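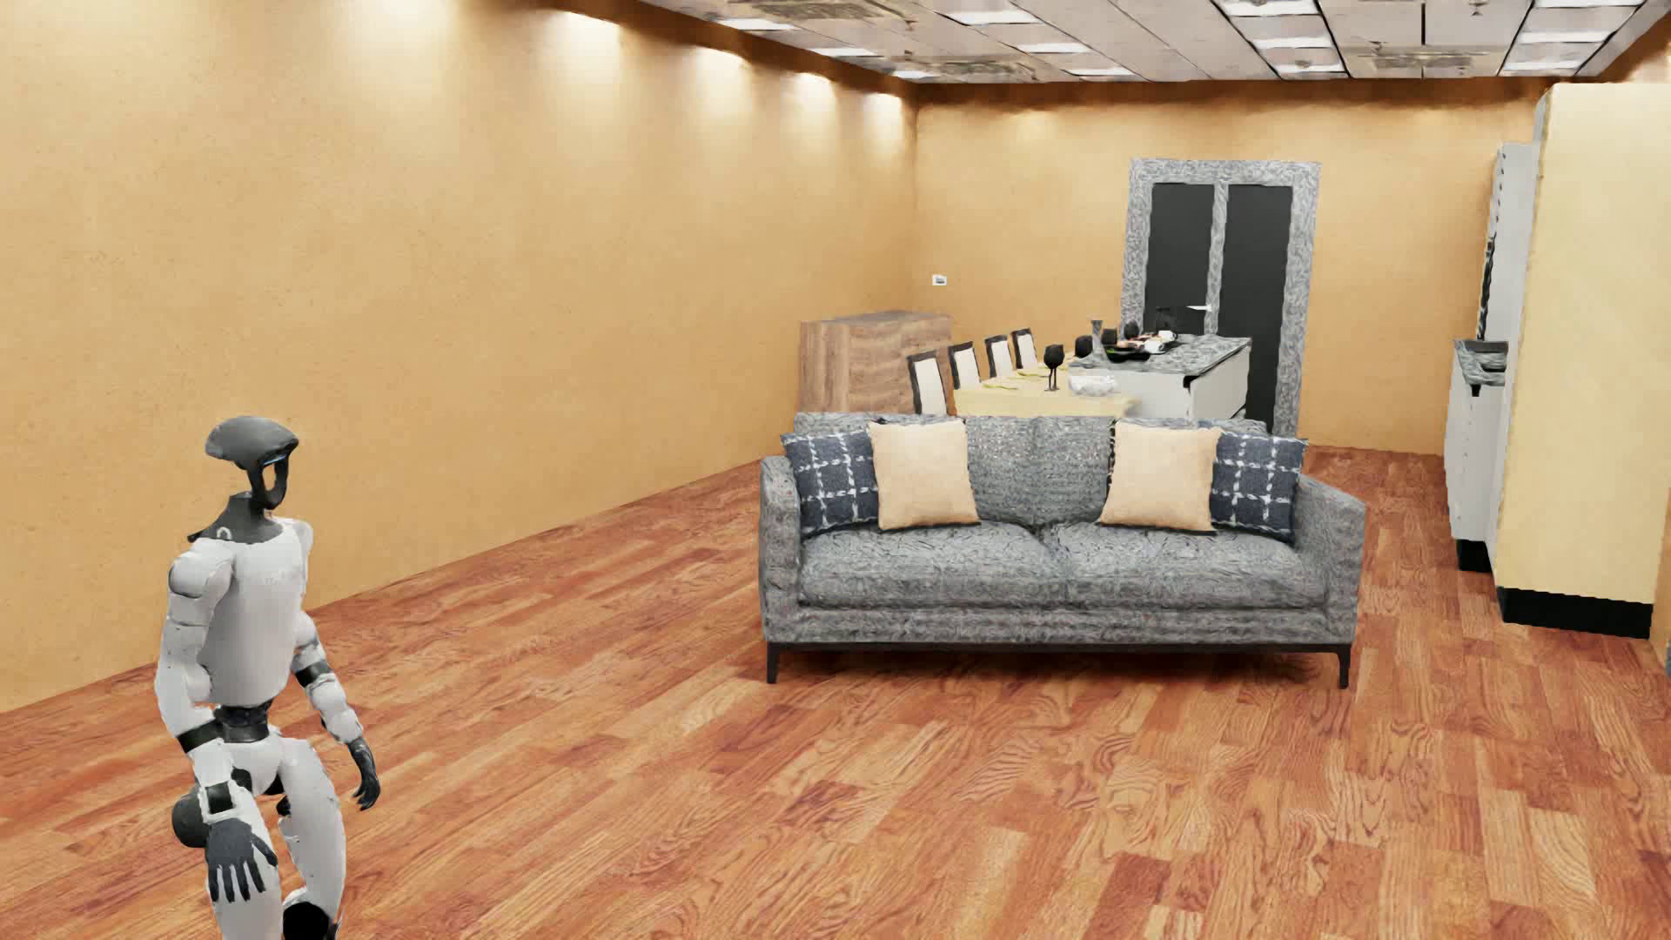
Imano Floor Oil, Satin
Hoekstra Floor Care

Floor oil for people who have already tried the other kind and are now reading product pages at midnight.

Imano is a penetrating oil for bare or previously oiled wood floors. It soaks in, hardens, and leaves a low satin sheen that shows off the grain and forgives most of what a household does to it. It will not make a softwood floor hard. Drop a cast-iron skillet on pine and you will own a pine floor with a skillet mark in it, nicely oiled.

Colors
Clear, Grirnada (a warm orange-brown) and Presden (a gray that looks alarming in the can and calms down overnight). Colors can be mixed with each other, but write down your proportions. You will not remember them.

Coverage
One can does 200 square feet on a first coat and considerably more on a second, when the wood is less thirsty. Old boards drink more. If your floor was last treated during a previous owner's enthusiasm for carpet glue, buy a spare can and a lot of sandpaper.

How to apply
Sand to 110 grit and vacuum twice. Stir the can properly, down to the bottom, where the color lives. Spread a thin coat along the boards with a short-nap roller, wait 18 minutes, and wipe off everything that hasn't gone in. Everything. A floor that is still sticky on Thursday was not wiped.

Start at the far wall and work toward the door. We still get calls.

Allow a full day between coats. Socks are fine after the second day, furniture after a week, rugs after three. Put felt pads under chair and sofa legs before they go back – lifting a sofa once is exercise, lifting it twice is an argument.

Rags
Oily rags can heat up and catch fire on their own. Lay them flat outdoors to dry, or soak them in water and seal them in a metal can. We have no joke for this one.

Price
$53 per can. Sample pouches ship free with any order.

New for June 2025: the lid can be opened with a screwdriver and closed again afterward. Liesbeth Smits, who answers our phones, asked for this in January and would like it known.

Not for use on laminate, vinyl, or decks.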